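Mendura textured bedspread, light green - a review after one winter
February 25, 2020

I bought this bedspread from Tostia for one reason: the color. It's a soft, light green that I'd seen in their Trurnstead range and couldn't stop thinking about, and I'm so happy I gave in! I paid 127 for it with the matching pillowcase, more than I usually spend on bedding, and I'd do it again.

My bed is also my folding table, so it gets clothes piled on it nearly every day. The texture is great for this. A T-shirt stays put when you smooth it out, where my old satin cover let everything slide to the floor.
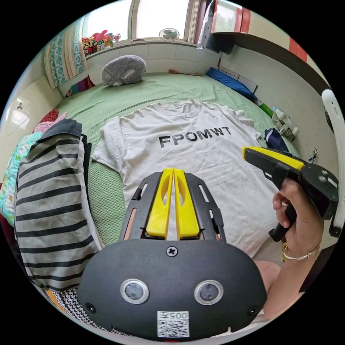

Washing and wear

It has been through the machine 22 times (I keep a tally inside the closet door) and the green still looks fresh to me. Drying takes a while - over five hours on the rack - so start early in the day. I had one pulled thread near a corner and tucked it back in with a crochet hook.

Before this I had an Ambrosio cover in plain cotton, a perfectly good one, but it showed every crease by lunchtime. The Mendura hides them really well.
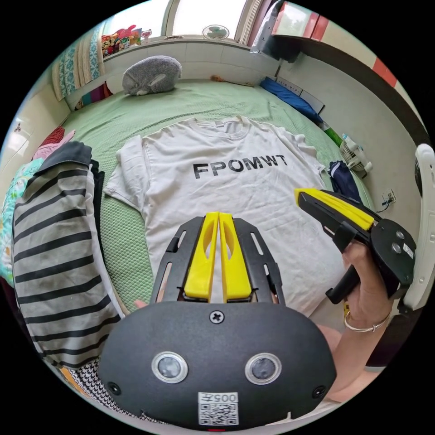 Color was my one worry before ordering, because pale bedding can look washed out next to white things. Mine doesn't have that problem at all. Even a plain white tee with black lettering stands out nicely against the green, and the gray hedgehog pillow up at the far end looks lovely with it too. I'm tempted by the blue version for the guest bed, which Tostia says is back in stock in March.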